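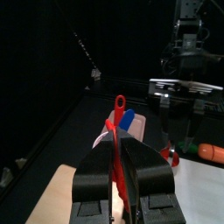
## 6. Falha 233: perda de preensão com dois braços

A falha 233 ocorre quando o controlador Millex detecta variação de abertura dos dedos com a garra em estado "fechada". O movimento é interrompido nos dois braços e as juntas permanecem energizadas.

**CUIDADO:** não retire o objeto da garra com a mão enquanto as juntas estiverem energizadas. A garra pode fechar sem aviso.

1. Acione a parada de emergência.
2. Apoie o objeto por baixo e libere os dedos pelo menu *Garra > Abrir manual*.
3. Anote o braço indicado no registro (E ou D).
4. Verifique o aperto dos 4 parafusos do suporte Dillau do braço indicado.
5. Confira se algum cabo limita o giro do punho.
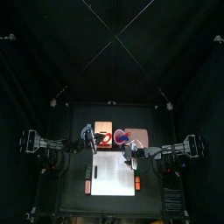 6. Afaste os braços um do outro, começando pelo indicado no registro. Use o modo lento.
7. Execute a rotina de referência Tsao, um braço por vez.
8. Repita a tarefa a partir do primeiro passo. Não retome do ponto de parada.

**Nota:** cabos finos e curvos, como os de utensílios plásticos, giram entre os dedos e são a causa mais frequente da falha. Reduza a velocidade de elevação antes de alterar a força.

Se a falha persistir após 9 tentativas, ajuste o parâmetro 3725 conforme o manual Darnel, seção "Força de preensão".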